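Diary > Drarkico shop > 04/09/2021

Checkout plugin, build 218

Moved the shipping rules out of the theme and into Flusico. The free delivery threshold now reads from one setting – 125 before tax. Cart totals were cached for 300 seconds, so old rates kept showing. Cut it to 8. Bahman Akbari wants the threshold per region; deferred.

White fabric listing saved as draft, no weight entered yet.

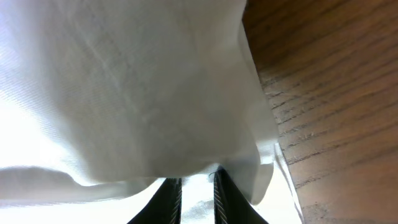

Still open

Refund hook fires twice on partial orders.

Contact | © Drarkico | Back to top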